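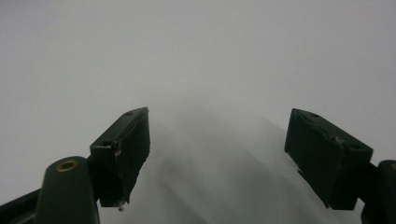 Soap going to mush, which dish do you lot actually use?

2483 views · 51 comments · Share

mossyledge
Right, I switched the whole house from pump bottles to bars just after Christmas and I'm mostly very pleased with myself, except that the one by the bathroom basin has turned to jelly. It's a Stenia bar, the mild one, and it sits in a little china dish that was my nan's. Lovely dish, roses on it, completely flat on the bottom. By teatime there's a puddle and the underside of the soap comes away on your fingers like cold custard. I don't want to put nan's dish away but I also don't want to be scraping it out with a teaspoon every other morning. What does everyone use? It's a small basin, no room for anything bigger than my hand, and I'm not drilling the tiles.

pegbag_tina
Anything with ridges. Keep nan's dish for your rings and get a cheap one for the soap. I've had the same ridged thing since we moved in and I give it a rinse when I do the taps.

Ferhat Güneş
I'd say the dish matters less than people think. Bars go soft if they're sat where the tap splashes, full stop. Move it to the other side of the basin before you spend anything. We had three different dishes in our old flat and the soap went to slime in every one of them, then my wife moved it onto the windowsill and it lasted well over a month.

pegbag_tina
Yes but she says it's a small basin, Ferhat! There isn't another side!

mossyledge
There is a windowsill but it's behind the loo and I'm not leaning over the loo with wet hands.

halfterm_dad
Draining dish, and tip it so the slots run towards the basin. If the slots run sideways the water just sits in them and you've got the same puddle with stripes. Also, and I say this as someone who learned the hard way with two kids, buy a dish you can see from the door. I had a white one on a white basin and it got knocked into the bath more times than I can count.

kettlewren
Oh I can join in with this one, I've been dithering between two dishes myself. One's a Harnex and the other came in a mixed box from the market, I couldn't tell you the make.
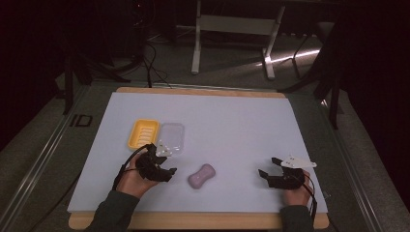 I care more about cleaning them than how they look, if I'm being fussy. Anything with corners you can't get a cloth into is going to grow something pink by February. Both of mine have rounded corners so that's a start, and the yellow one is all parallel slots inside, which I thought would be a faff, but an old toothbrush run along them does it in seconds. The clear plastic one next to it I bought for the guest loo, where I wanted something that would more or less disappear. My only worry is that you see every bit of scum through clear plastic. And before anyone asks, the soap really is meant to be that peanut shape. The pinched middle is great for small hands, my youngest can finally hang on to it.

pegbag_tina
Yellow one, no contest! So cheerful. And I'm with you on clear plastic, it looks gorgeous for a week and then it's all limescale. We're hard water here so maybe that's just me.

Ferhat Güneş
I'd go the other way. If you can see the scum you'll clean it. With a coloured dish you leave it until it's horrible underneath.

kettlewren
That's a fair point and I resent it slightly.

mossyledge
Does the peanut one last? I like the idea of being able to hold on to it but I'd worry about it snapping at the waist once it gets thin.

kettlewren
The last one did snap, yes, near the end. I squashed the two halves onto the new bar while everything was wet and left it overnight. Bit lumpy for a day or so but nothing wasted.

halfterm_dad
We just put the broken ends in one of those Climholm mesh bags and hang it off the tap. The kids prefer it to the real bar.

old_semolina
Can I be the miserable one and say I went back to liquid? Tried bars for all of last year. I've got arthritis in both thumbs and a slippery bar is no joke, peanut or otherwise. Pump bottle, big refill under the sink, done.

pegbag_tina
Not miserable at all, you've got to use what your hands can manage. My mum has hers on a rope round the tap, if you ever fancied another go?

old_semolina
Might try the rope. Wouldn't have thought of that, thank you.

mossyledge
OK, update from me. I did what Ferhat said and moved nan's dish as far from the tap as it would go, so a good four inches, and it's a bit better but still a puddle. So I've ordered a slotted one in yellow (Tina, you swayed me) and the roses are going on the bedside table. Will the slots mark the bottom of the soap? Not that it matters, I'm only curious.

halfterm_dad
It'll get lines on it, yes. Turn it over each night and they wear off.

Ferhat Güneş
I still say windowsill.

mossyledge
Ferhat you're welcome to come and lean over the loo for me any time.

Share this thread · 978 shares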